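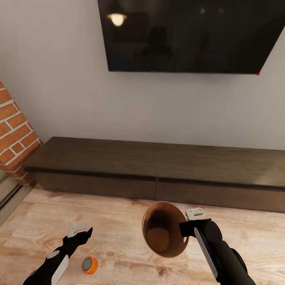
Slide 1. Wall-mounted television, switched off.

Speaker notes: "The Second Dress"
Sugden Bridal Trade Day, Sunday, November 3, 2024
Slot after lunch. Half an hour, then questions. Water is behind the lectern, do not reach for it during the bit about satin.

OPENING

Good afternoon. Thank you for coming back from the buffet, which I notice has taken a few of us.

I've run the alterations and sample side of a bridal shop in Urnitz for long enough to have let out dresses for the daughters of women whose dresses I took in. I was asked to speak on "the evolving evening look". I'm going to speak on the second dress, the one she changes into after the meal, and why most of us are selling it badly.

Show of hands: who stocks evening dresses as a separate line? (Wait. Expect about a third.) Who has a rail of them near the toilets? (Wait. Expect the same hands, more slowly.)

WHERE IT CAME FROM

Keep this short. They know.

When I started, there was the dress, and there was the going-away outfit, usually a suit in a colour called something like oatmeal. The going-away outfit died when couples stopped going away and stayed to the end of their own party, having paid for the bar. For a good few years there was nothing after the dress except the dress with its train pinned up.

Then the second dress crept in. Brides saw it on other brides. Now I get asked about it at the first appointment, sometimes before we've discussed the first dress, and once instead of it.

SLIDE 2 — THE NUMBERS, SUCH AS THEY ARE

Own shop only. Say so clearly, Chenxi will be in the second row and she will pull me up on it.

Last year we sold 46 second dresses. Of those, 13 were bought at the same appointment as the main gown. The rest came later, and late is the trouble. The bride who comes back in the last month wants it in her size, altered, by a week on Friday, and she'd like it to have cost what a nice top costs.

So a customer who has already spent more than 3,000 pounds with us goes off to the high street for her second outfit, and we wave her out of the door. I did this for years. I used to hold the door.

SLIDE 3 — WHAT SHE WANTS IT TO DO

Ask the room first. They will say "comfort". Let them.

Comfort is what she says. When I press a bit, in the fitting room with a mouthful of pins (hers can't wander off and mine can't interrupt), I hear other things. She wants to sit down on a chair with arms. She wants to go to the loo on her own. She wants to dance without someone's uncle standing on her hem. One bride told me she wanted to be able to see her shoes, as they had cost a fortune and she'd met them only twice.

None of that is a style. You can do it in crêpe, in satin, in a short lace thing, in a jumpsuit. What it does mean is that you have to make her sit, reach and dance in the fitting room. I keep a dining chair in ours. It's an ugly chair and it has sold a lot of dresses.

THE SATIN BIT

Heavy satin holds its shape beautifully and every crease as well. If she changes at eight in the evening, the dress has been hanging, or more likely lying, somewhere since the morning. Ask where. I've had "in the boot", "my mum's got it" and "there's a cupboard, I think".

Crêpe forgives a cupboard. Satin does not. Bias-cut anything should hang no longer than it must, or the hem drops and she'll ring you from the venue. Tell them about the call from the car park. Leave out the language.

Mention Jostus here: they sent over their new stretch-backed crêpe in February and we made up two samples. It takes a pin without sulking, and it steams flat with a hand steamer. It does show the line of every undergarment ever made, so sell the undergarment.

(They are not paying me. I asked.)

SLIDE 4 — THE TIMETABLE

This is the practical part, slow down.

Bring up the second dress at the first appointment. One sentence, no brochure. "Are you thinking of changing for the evening?" Then drop it and carry on lacing her up.

If she says yes, or "ooh", write it on the card. If she says no, write that too, and ask again at the first fitting, when she has tried to sit down.

Fit both dresses on the same day wherever you can. Same shoes, same underthings, or a list of which go with which. Toon Prins, who taught me to cut sleeves and was rude about all of mine, used to say a fitting in the wrong shoes is a rumour. I've had it on the workroom wall ever since, partly for the truth of it and partly because the apprentices hate it.

Leave at least 4 weeks between the last fitting and the wedding for a beaded evening dress. Beads have to come off the seam and go back on by hand, and whoever does that in your workroom will remember being rushed. She has scissors.

ON SWAPPABLE BITS

Somebody will ask about detachable skirts, so get in first.

I like them. Overskirts, sleeves on hooks, a little jacket. The Stomance ones with the covered waistband are well made and the hooks stay where they're put. They're also cheaper for her and quicker for us, and they let her keep the bodice she fell in love with.

But practise. The bride should take the overskirt off in the shop, and so should whoever will be helping her on the day. I've had a bridesmaid unhook the wrong layer in front of a marquee of people. It was put right very fast, and I'm told the photographer behaved well.

Price the changeable pieces separately on the ticket. If it's all one figure, she'll ask how much it would be without the sleeves, and you will stand there doing sums in front of her mother.

SLIDE 5 — THE RAIL

Move the rail. I can't put it more plainly. It's by the toilets because that was where there was a gap. Ours is now between the veils and the mirror, where she stands about anyway waiting for someone to find the other clip.

Don't put thirty dresses on it. We have a small number, we change them often, and one is always in a colour. Nearly everyone touches the coloured one and buys something ivory. I've made my peace with that. It's a very well-handled green.

Do keep a couple in the larger sample sizes. A bride who has been clipped, panelled and apologised to all morning deserves to put on one thing that does up.

IF TIME IS SHORT

Skip the rail, keep the timetable. If very short, skip Toon.

QUESTIONS I EXPECT

Returns. We don't take them on altered pieces, and we say so out loud as well as in print.

Online competition. Yes, it exists. We alter other people's dresses too, at full price and with a straight face. A good many of those customers send us their sisters.

Grooms changing for the evening. It's coming. I had one in the spring who wanted velvet. Chenxi Tian does menswear and is on after the tea break, so send them to her and sit down.

Order forms for the crêpe swatches are on the table by the door. Take the pens back off people.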